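Lavar e secar sapatilhas de corta-mato

Retirar a lama seca com escova de cerdas duras. Desapertar os pitões e passá-los por água à parte.

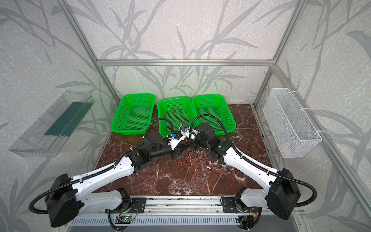
Dissolver 16 ml de detergente neutro em 3 litros de água morna. Palmilhas: 200 ml da mesma solução, dez minutos, sem torcer. 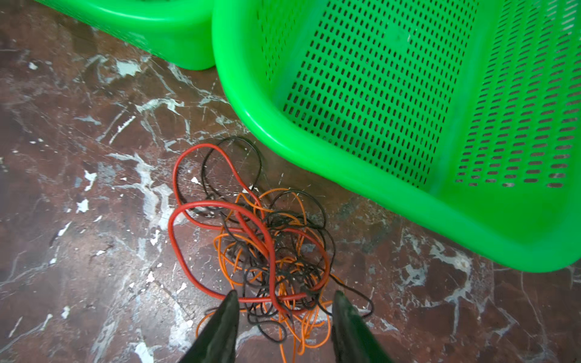

Osvaldo Peixoto discorda do molho: nas palmilhas coladas, prefere pano húmido, para não soltar a espuma.

Enxaguar até a água sair limpa. Encher com papel absorvente e trocá-lo a cada duas horas. Não usar secador nem radiador. 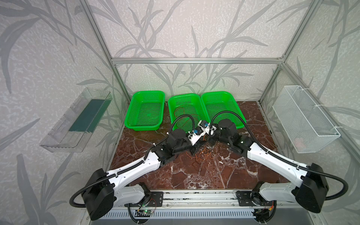 Três cestos verdes perfurados ao fundo da bancada.

Lubrificar as roscas dos pitões antes de os montar. Apertar à mão e terminar com a chave, um quarto de volta.

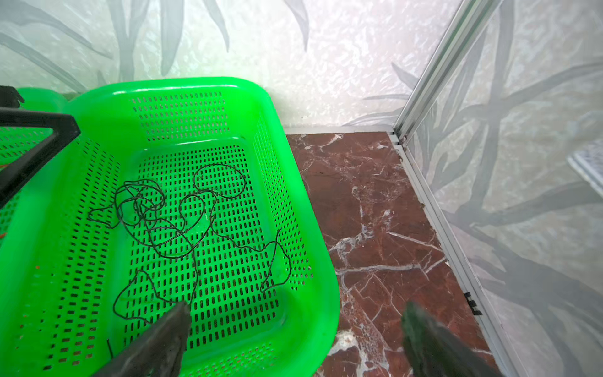 Cesto de plástico com fio preto fino.

Guardar em local ventilado, com os atacadores soltos.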